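Tusuraのボーカルに聞く 休んでいた908日と、小さいホールでの再出発

デュオTusuraが活動を休止してから、再開の発表まで908日かかった。この数字は、ファンの方が数えて手紙に書いてくれたもので、本人は知らなかったという。

水曜日の午後三時、所属レーベルLandskaの会議室で、ボーカルの彼女に話を聞いた。予定は一時間だったが、終わったときは五時を過ぎていた。

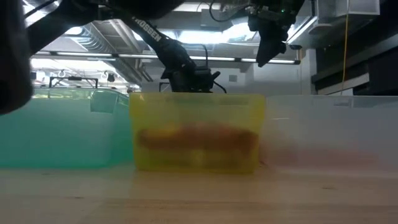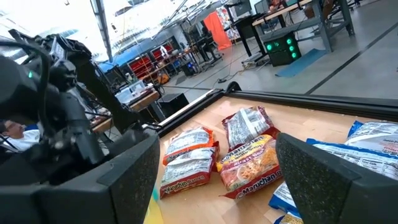

明るい色の木の台と黒いグリッパー。1枚目には半透明の箱、2枚目にはラーメンの袋も写る。

彼女は録音機を見て、少し笑った。「最近、取材のときはこちらでも録音しています。疑っているのではありません。自分が何を言ったか、あとで忘れてしまうので」。そう言って、自分の携帯電話を私の録音機のとなりに置いた。

休止の理由については、当時いろいろな記事が出た。相方との不仲、恋愛、お金の問題。私もそのいくつかを読んだことがある。どれが正しいかを最初に聞くべきか迷っていたら、彼女のほうから話を始めた。

「不仲というのは、半分くらい当たっています。十一年いっしょに歌って、二人とも相手の呼吸の音まで嫌になった時期がありました。でも、けんかはしていないのです。けんかをしたほうがよかったかもしれません。私たちは、楽屋で『お疲れさまでした』しか言わない二人になっていました」

お金のことは違う、と彼女は言う。「印税は最初から半分ずつです。ファミリーレストランのレシートの裏に書いて決めました。そのときのドリンクバーの代金まで、私が300円多く払ったと相方は今でも言います。私は相方が払ったと思っています。これは解決していません」

休止の最初の半年、彼女はほとんど外に出なかった。家の前に記者がいた時期もある。その話になると、声が少し低くなった。

「一番つらかったのは、母の店に人が来たことです。母は小さな手芸の店をしていて、お客さまのふりをして糸を買って、それから私のことを聞く人がいました。母は糸を売って、私のことは答えませんでした。あとで『売り上げになったからいい』と言っていました。強い人です。私はその日、夜まで母に電話をかけ直すことができませんでした」

記事を書いた人に今、何か言いたいことはあるかと聞いた。私も書く仕事をしている人間なので、この質問は自分にも少し痛かった。彼女は窓のほうを向いて、しばらく考えていた。

「ないです。あったのですが、なくなりました。ただ、母の店のことだけは書かないでほしかった。店の名前が出てしまったので」

歌うことから離れていたあいだ、何をしていたのか。彼女の答えは意外に細かかった。パンを焼いた。三か月で飽きた。自動車の免許を取ろうとして、仮免許の試験に二回落ちた。三回目で受かったが、そのあとの路上の教習で左折が怖くなり、期限が切れた。

「教習所の先生は、私がだれか分からなかったようです。『声が小さい、返事は大きく』と言われました。歌手なのに。その日は帰ってから、久しぶりに大きい声を出してみました。歌ではなくて、返事の練習です」

歌に戻ったのは、相方からの短いメッセージがきっかけだった。文章はなく、デモ音源が一つだけ付いていた。のちにシングル「Ersoy」になる曲である。

「聞いて、まず腹が立ちました。いい曲だったので。私がいないあいだに、こんないい曲を作っていたのかと。それから、サビのところの音が私にしか出ない高さになっていると気がつきました。相方はそういうことをします。口では何も言わないで、音の高さで言うのです」

返信には四日かかったという。送ったのは「キーを半音下げてください」の一行だった。相方はすぐに下げたが、最終的には元のキーで録音した。下げたものを二人で聞いて、どちらもつまらないと思ったそうだ。

「Ersoy」という題の意味を聞くと、彼女は首を横に振った。「相方に聞いてください。私は三回聞いて、三回とも違う答えでした。犬の名前と言われた日もあります。歌詞に犬は出てきません」

再開の発表のあと、Landskaに届いた手紙は1,706通になった。メールは別に数えているという。彼女は今、毎晩少しずつ読んでいる。返事は書けないが、全部読むと決めた。

「怒っている手紙もあります。どうして説明しなかったのか、と。その人たちの言うことは正しいです。私たちは休むと決めたとき、紙一枚のお知らせだけを出しました。三行でした。事務所の人は、もう少し長くしましょうと言ってくれたのですが、私がいやだと言いました。長く書くと、うそが入ると思ったのです。今なら、五行くらいは書けます」

復帰の公演は、七月にSollholmで行う。客席数は598。休止の前の最後の公演と比べると、ずいぶん小さい。チケットは抽選になり、外れた人からの不満も多いと聞く。もっと大きい会場も提案されたのではないか。

「ありました。大きいところを二つ。でも、Sollholmは私たちがデビューする前に、ほかのバンドの前座で立った場所です。あのときは十五分だけでした。二曲目でマイクの線が抜けて、私は気づかずに歌っていました。相方が足で教えてくれて、くつのあとがスカートに残りました。そのスカートはまだあります」

最初は、一番後ろの席の人の顔が見えるところで歌いたいという気持ちもあった。しかし練習を始めてから、顔が見えるほうが怖いことを思い出したと言って、両手で顔をおおった。「決めたあとに思い出しても遅いですね」

練習は週に四日。二人の会話は増えたのだろうか。

「増えました。でも仲よしではありません。そこは期待しないでください。昼ごはんは別々に食べます。相方は音を立ててそばを食べるので、私は廊下でおにぎりを食べます。前はそれを我慢して、同じ部屋にいました。我慢しているのが向こうにも分かるでしょう。今は『廊下に行きます』と言います。相方も『どうぞ』と言います。それだけで、午後の声がちがいます」

私は、ほかの歌手の取材でも「家族のような関係」という言葉を何度も聞いてきた。そのことを話すと、彼女は少し困った顔になった。

「家族は、やめることができないですよね。私たちはやめることができます。一度ほとんどやめました。私は今の契約を一年ごとにしてもらいました。毎年、続けるかどうかを二人で別の紙に書いて、Landskaの担当の方に渡します。相手の紙は見ません。一人でも『やめる』と書いたら、そこで終わりです」

もし来年、相方の紙に「やめる」と書いてあったら。

「泣くと思います。それから、Ersoyのキーのことで文句を言います」

Sollholmの公演では、新曲を三曲歌う予定だという。昔の曲をどれだけ入れるかはまだ決まっていない。デビュー曲については、彼女は歌いたいが、相方は歌いたくないと言っている。前の日の練習でも、そのことで一時間話したそうだ。

取材が終わると、彼女は携帯電話の録音を止めようとして、途中で止まっていたことに気がついた。容量がいっぱいになっていたらしい。「最初の二十分しかありません」と言うので、私の録音をあとで送る約束をした。お母さまの店のくだりは、公開の前に本人に読んでもらい、了解をいただいている。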